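Open day at Flovier, 10 November 2021

Flovier takes old desktops apart by robot, and its safety rules run to 192 items. We were walked through five before coffee. Rule one: no hands in the cell. Rule two repeats rule one in capitals.

The good part was the cable rule. A gripper may not close near a power lead until its position has been checked, and then only at crawling speed. Catov, the last place I toured, has no such rule and a large bin of torn connectors.

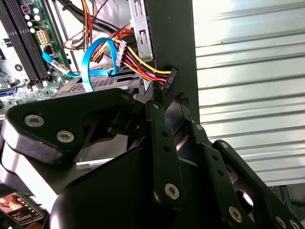 A slow robot is still a robot, came a voice from the back, and did crawling speed have a number? It did – in an appendix, which was being revised until March.

We signed out in two separate books. Both wanted the time, and the clocks over them disagreed.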